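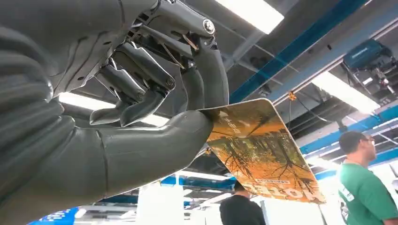 Ticket 965
Subject: Hand grips again after release during handover, and questions about the handover checklist
Raised by: Resbridge demonstration team
Assigned to: Chowdary support desk
Product: Brudora hand, Komer controller
Priority: Normal (raised to High, see below)
Status: Resolved, one action left open

Original report

We run a handover task where the hand holds a flat item out to a person, the person takes it, and the hand lets go. Since the controller update the release has become unreliable. The person pulls, the fingers start to open, and then they close again before the item is clear. Sometimes the item comes away and the fingers shut on nothing. A couple of times they have shut while the person's fingertips were still between the finger and the thumb.

No injury and no mark on anyone. The force is low and all it does is give you a surprise. Our own site rules say that any unplanned closing movement near a person gets reported, so we are reporting it.

We have tried restarting the controller, homing the hand and changing to a stiffer item. Restarting helps for a while. The other two made no difference.

We also have a question which may belong in a separate ticket. Our handover checklist was written for the old release behaviour and we aren't sure which parts still apply. Please advise.

Support reply, first line

Thanks for the report. Before anything else, please stop handing items to people until we have looked at the logs. You can keep running the task with a clamp or a weighted string on the receiving side. I have raised the priority to High. This is normal for any ticket where a hand closes when it has been told to open, whatever the force.

Please send:
The controller log for one good release and one bad one.
The grip profile file in use.
The name of the safety configuration loaded at start-up, as shown on the Komer status page. Please copy it from the status page and don't go by the file name, as the two can differ after an update.
Whether the person receiving was touching the item only, or the item and the hand.

Customer reply

Task stopped for people. Logs and profile attached.

The status page says "default". We expected it to say "handover". We had a handover configuration before the update and nobody on the team changed it that we know of.

On the last question, mostly the item only. With a thin item held at the edge it is hard not to brush the thumb, particularly when the item is hanging at an angle and you have to reach under it.

Support reply, second line

Taking this one over from first line.

The log explains most of it. With the default configuration loaded, the slip detector stays active during release. The fingers begin to open, the item moves, the detector sees the movement as slip and asks for more grip. The handover configuration turns slip response off as soon as release is triggered and holds it off for 600 milliseconds, or until the fingers are fully open, whichever is longer. You lost that when the update put the default back.

The update notes do say that custom configurations have to be confirmed again. They say it on the last page, in a list with a lot of other items. I have asked for it to be moved to the front.

Steps to restore:
1. Put the arm in the rest position and press the stop button. Leave it pressed.
2. On the Komer settings page, open Safety and then Configurations.
3. Choose your handover configuration and press Confirm. You will need the supervisor login. The operator login shows the button but it does nothing.
4. Power the controller down and up again. A restart from the menu is not enough for this setting.
5. Read the configuration name on the status page. It must say "handover".
6. Release the stop button, home the hand, and run the release test with no person in reach.

If step 5 still says "default", stop there and write back.

Customer reply

Step 5 said "default" the first time. We had used the menu restart out of habit. Did it properly and it now says "handover".

Ran the release test on the clamp. 23 releases, no second closing. Before the change it was failing 13 out of 23 on the same clamp, so we are fairly happy with the result. We have not gone back to people yet and would like to sort out the checklist first.

Support reply, second line

Good, and thank you for waiting. A clamp result is a fair test of the release, but it doesn't tell you how a person will behave, so please do the first runs with trained staff before anyone else.

On the checklist. I have gone through the copy you attached. My comments are below, using your own headings. Please treat them as advice on good practice. Your own risk assessment is the document that counts, and if it is stricter than what I say, follow it.

Before power on. Add a line for the configuration name, written down by hand each session. A tick box is not enough here. People tick boxes on a screen they haven't looked at, and a written name would have caught this fault on day one.

Stop button. Your list says it must be "available". I would change this to say that one named role holds it or stands within arm's reach of it, and does no other job while the hand is live. The person reading the log should not be the person on the stop button.

Receiving an item. Your list tells the receiver to "take hold firmly". This was right for the old release, where a hard pull was the trigger. The current one triggers on a light steady pull. Suggested wording: hold the item by the free edge, keep fingers outside the grip, pull lightly, wait for the fingers to open. If they don't open, let go and step back. Don't tug.

Items. Keep a list of what the hand is allowed to give to people. Flat, light, rounded corners, nothing brittle. Anything not on the list goes on the clamp first.

Bystanders. You mark a line on the floor for the receiver but nothing for those watching. Anyone who could reach the arm, or be reached by it, counts as being in the area, including staff with their backs to it. I would say this outright in the list, as it gets missed on every site.

Work table. Your list has no heading for this and I think it needs one. Could you send over how the table is laid out when you are working?

Customer reply
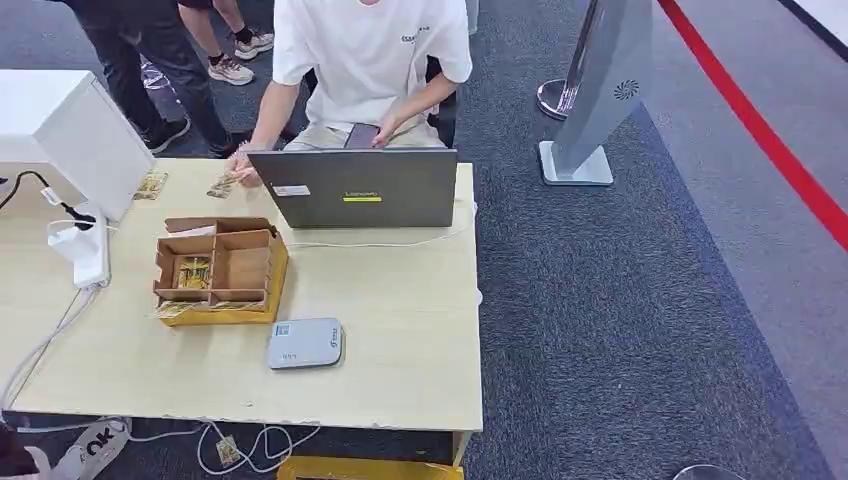

The work table rules have never been written down, so we have drafted some and would like your view. Whoever has the laptop stays seated at the far side, facing across the table. Packets that are waiting to be used live in the wooden organiser box and come out by hand. Reading the draft against the table itself, we can see where it falls short. The power strip is up on the tabletop, where it is easy to reach, but the white cables drop off the front edge and end in loops on the carpet, and there is a packet lying down among them. Someone bending to fetch that packet would have their head below the table and a foot in the cables. Draft rule: no loose cable on the floor on any side where people walk, and nothing gets picked up from the floor while the hand is live.

Second draft rule: phones stay off the table and out of the hand of whoever is on the stop button. We had an argument about whether this should cover the laptop seat too. Half of us use a phone for timing. Do you have a view?

Support reply, second line

Both are sensible and I would adopt them. A few additions.

Cables. "No loose cable" is hard to check because everyone has a different idea of loose. Say that cables are either clipped under the tabletop or covered where they cross the floor, and that spare length is tied up off the floor. Keep the supply for the hand and controller on its own outlet. If it shares a strip with chargers and a laptop, sooner or later someone will pull out the wrong plug – losing power mid-grip is a different case from pressing stop, and the hand does not behave the same way. On loss of power the fingers hold. On stop they hold and then relax after a delay you can set.

Floor. Agree with the rule. Add that a dropped item is a reason to pause, and that the person holding the stop button is the one who says when to carry on.

Organiser. Fine. Keep items on one side for going out and the other for coming back, if you have the room. Bent or creased ones change the grip and confuse your results.

Phones. I would allow one at the laptop seat for timing, provided it is on silent. The laptop seat should not have any control that starts a movement unless the person on the stop button has called ready. If your setup lets the laptop start a movement, then I would be stricter and ban it.

Customer reply

Our laptop can start a movement. Phones are banned at both places and we have ordered a bench timer.

Checklist redone with all the above. First staff handovers done on Wednesday. Each receiver had some practice on the clamp first so they could feel how light the pull should be. No second closing. One receiver still tugged hard, the item came away and the fingers stayed open as they should.

One small thing. The "default" name on the status page is in the same grey as everything else. Could it be shown in a colour when it isn't the configuration you last confirmed?

Support reply, second line

Passed to Komer as a change request. I can't promise a date. Until then the handwritten line does the job.

Closing this as resolved, with the mains supply left as an open action on your side. Please add a note here once the controller is on its own outlet.

Internal note, Chowdary support desk

Cause: custom safety configuration replaced by default after update. Fix: confirm again with supervisor login, full power cycle, check name on status page. Other sites running handover tasks on the same version should be contacted. Standard reply text updated to ask for the configuration name in the first message.

Customer note

Controller moved to its own wall outlet and labelled. Floor cables clipped up. Please close the action.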